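Brivum Hats: folding, stacking and standing knitwear

README, second release

Brivum Hats is a collection of short recordings of knit hats being handled on a tabletop: picked up, turned right side out, cuffed, folded, stacked, and set on display stands. Hats are wonderful things to study! They stretch, they slump, they hide their own openings, and the same beanie can look like three different objects depending on how the cuff is turned.

What's inside

The release holds 848 clips across 173 sessions, covering 21 hats. Most are beanies with a folded cuff, plus a few slouchy ones without a cuff and two with ear flaps (these two are a handful, and we love them). Each clip covers one activity from start to finish. Clips where the hat went on the floor are kept and labeled "dropped", so please don't filter them out before you've had a look – some of the recoveries are great.

Activities

There are 11 activity labels. The ones people ask for most:

cuff_fold: turn the lower edge up once, evenly all the way around
cuff_double: the same, folded twice
stack_flat: lay the hat flat on a pile, crown pointing away
stand_place: set the hat upright on a display stand
stand_remove: lift it off again and put it down on the table
inside_out: turn the whole hat through, then back

stand_place is the favorite around here. A stand takes up very little space inside a hat, so the opening has to be spread and lined up before the hat comes down, and fuzzy yarn likes to catch on the way. Tall crowns tip over. Soft ones sag to one side and need a second try. 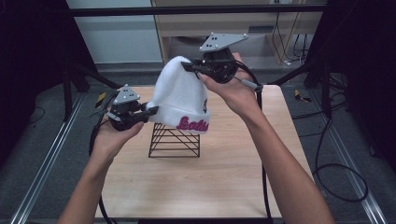
White beanie with pink script on the cuff, held over the black wire stand.

Hat notes

Every hat has a line in hats.csv with yarn feel (smooth, ribbed, fuzzy), cuff type, main color and any decoration. Lettering and patches are noted because they give you an easy way to tell front from back. Where a word wraps around the side of a cuff we don't transcribe it from a single view; the full text, if there is any, is in the decoration column.

Folder names follow the four collecting rounds: sollier, grevville, lobo and brivum. The lobo round was recorded in March with the thickest hats, so expect slower cuff folds there. The grevville folder has the most stacking.

Known problems

A few sollier clips are labeled stack_flat but begin with the hat still on a stand. They will be split in the next release.

In inside_out, the label ends when the seam is hidden again, even if the hat is still being smoothed.

Fuzzy hats shed. Lint on the table is normal and isn't labeled.

Contact

Corrections to hats.csv are very welcome, especially from people who knit and know better words for these stitches than we do. Send them to Balakrishnan Pillai with the hat number and the session folder.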